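Folding and storing: what survives contact with a real household

Posted Jun 29, 2020 in Laundry & Linen

I have read the books. I have thanked my socks for their service. The airing cupboard still looks like a jumble sale by Thursday, so these are the habits that have lasted longest in our house, in no special order.

Fold it while it's warm

Cotton straight off the line on a hot day, or out of the dryer, will more or less iron itself if you get to it quickly. Leave it in the basket overnight and you'll be folding creases into creases. If you can't face the whole load, shake out the shirts, lay them flat over the back of a chair and let the pants and tea towels take their chances.

Find a proper surface

Beds are soft and they have cats on them. A table at hip height is far kinder to your back, and things come out squarer on something hard. Wipe it first. I once folded an entire wash on top of a smear of marmalade and didn't find out until the pillowcases were back in use. 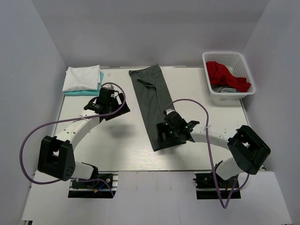

Long things go lengthwise first. Trousers, dressing gowns, the scarf your aunt knitted during her ambitious phase: bring one long edge over to the other, smooth it down with your forearm, then fold up from the bottom. Do it the other way round and you get a fat lump in the middle that won't sit flat in any drawer yet made.

Towels in thirds

Halves leave the raw edges facing out and the pile toppling over. Thirds one way, then in half, and in half again if your shelves are shallow. Fold facing the front. Visitors will assume you have your life in order.

Fitted sheets

Tuck the corners into each other, all on one hand, then lay it down and square it off as best you can. If that fails, roll it up and put it inside its matching pillowcase with the rest of the set. No one has ever come to stay and asked to inspect the corners.

Moths

Cedar balls smell lovely for a season and then become small wooden balls. Sand them lightly in April to wake them up. We tried the Warnine lavender sachets too, and the moths seemed to find them restful. Washing woollens before you put them away does more good than anything you can hang on a rail.

Boxes, and when to stop buying them

I own 3 Kostosar under-bed boxes — two are in use and the other contains their lids. Measure the gap under the bed before you order, castors included. Shoe boxes do perfectly well as drawer dividers and come free with shoes.

Next up: descaling the iron, with apologies to the old one.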